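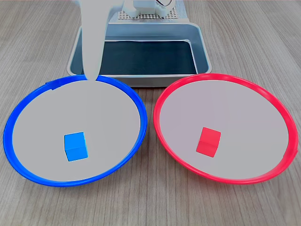
Ticket 969: rims coming away on sorting plates, also missing cubes
Opened by: Halima Nyamweya
Status: closed, with one thing still to check

Hi Lilian! I'm putting everything in one place so you don't have to dig through my messages (sorry, there were a lot of them).

The Nudska sorting set has the shallow plates with the colored plastic rims, one blue and one red. Each rim is a thin band that goes around the plate, and the ends meet at a seam. On the blue one the seam sticks up in a little tab, and on the red one it's more of a notch. I wanted to know if those are faulty or if they all come like that, and whether I can glue them.

Things I tried before bothering you:

Pushed the blue tab down with my thumb. It popped right back up, very rude of it.

Warmed the rim with a hair dryer for a minute and pressed again. It held overnight and was up again by morning.

Turned the plate over to look for a clip. Didn't find one.

Swapped in the spare blue plate from the Ondieki cupboard. Same tab, same spot! So that made me think it's just how they're made.

Reply from Lilian Lyimo, June 4, 2024:
Hi Halima, yes, the spare has it too because the bands are cut from one long strip and wrapped around. A small tab is fine. Please don't glue it, the plates need to come apart for washing. If the band slides when you run a finger along it, send it back and I'll swap it under order 312.

Me again. I ran my finger along both and neither one slides, so I'm keeping them. I did put a bit of clear tape over the blue tab and then took it off again, it looked awful and collected crumbs.

Now the cubes. The packing slip says 14, half blue and half red, and on Monday's count (okay, my only count) I had 7 blue and not nearly enough red. Found most of the reds in the bottom of the Jeretance box under the spare tray liner, and one in my coat pocket, no idea. They're all back in the drawer now.

Last thing, the metal tray. The dark liner in our other one curls at a corner and the cubes roll under it. I flipped it over and left a cookbook on top. I'll look at it after the weekend and write here if it's still curling, otherwise go ahead and leave this closed.

Thanks so much, you're very patient!
Halima

Bundudar Help Desk | Contact us | Back to top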